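Pomare table set – read me first

Hello, and thanks for downloading this. I'm Kenna Semple, and I look after the data for the Pomare project, which is our student robotics club's attempt to teach a two-armed robot to tidy a table. I wrote most of this file in one sitting, so it wanders a bit, but everything you need to open the data and not get cross with it should be in here somewhere.

Version: second release
Last edited: 2023-01-06
Licence: free for teaching, coursework and club use. Ask us first if you want to sell something made with it.

What's in the folder

There are 3,332 recordings, each one a single go at a single small job with a pair of hand-held grippers. Of those, 2,036 have been watched from start to finish by one of us and given a written label. The rest are in the folder called unchecked, and I do mean unchecked! Some are lovely and some are somebody picking a thing up, putting it down and wandering off for a chat.

The jobs are all the sort of thing you'd do at a table without thinking: fold a cloth, move a cup, put a pen away, shift a plant over to make room. We chose them because first-years can learn them in an afternoon and because Atard (our robot, two arms, rather slow) has a decent chance of copying them later.

Every recording comes with:

video from the camera on each gripper
the position of each gripper over time
how far open the fingers were
a short text file with the job, the operator number and any notes

How we recorded it

We work in a big open-plan office with a plank floor and a lot of tables, and several people record at once in different corners. Everyone does a block of 10 goes and then swaps. I'd expected people to get bored, but there was a proper queue most evenings and we ended up arguing over who got the dark table (it's the nicest height, I will not be taking questions).

One gripper in each hand, start with both in view of each other, fingers open, then off you go. The marker cube on top of the gripper is what the other camera looks for when we work out where the two hands are relative to one another. If a sleeve or a bit of cloth covers it for long, the position track goes wobbly, and the notes file should say so. 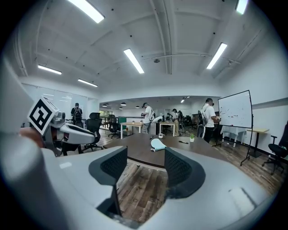
Gripper's-eye view over the dark table, second gripper and its marker cube on the left.

People in the background are left in. We talked about cropping everything down to the tabletop, and I was all for it at first, but the wider view turned out to help a lot with tracking – ceiling lights and window edges make very good landmarks. Everyone who records with us has signed a form saying they're happy to appear. If you use the videos, please don't try to work out who anybody is.

Labels

Labels are plain English and deliberately boring. "Fold cloth in half, right hand over left." "Move cup behind plant." Left and right always mean the operator's left and right, even if the video makes you want to say otherwise. In the first release we had a mixture, which was my fault, and I spent most of a holiday putting it straight.

A go is marked good, partial or failed. Partial covers a lot of ground: a cloth that's folded but crooked, a cup that got there on the second grab. Failed goes are kept on purpose, so please don't write to tell me you've found some!

Things that are wrong with it

The position track drifts on long recordings. Anything over 400 frames is worth a look before you trust it.

Finger width is missing from a batch recorded with Wirnus, our older pair of grippers. The column is there but it's full of zeros. You can still use the video.

Light changes a lot near the windows, even with the blinds down, and we did nothing to even it out.

Nearly all our operators are right-handed. We're trying to fix this and will happily bribe left-handed people with biscuits.

Using it

Start with the file called small_set, which opens on an ordinary laptop. The loader script is in the tools folder and prints a list of jobs if you run it with nothing after it. Please keep the test folder for testing. The Bresville team trained on it by accident last time and had a wonderful week until they noticed.

Next release

March, if exams allow. I want to add drawers and lids, redo the zero-width batch and get the unchecked folder down to something less embarrassing. If you'd like to help with labelling, leave a note on the project page with your name and which jobs you fancy. Cloth folding has the longest backlog.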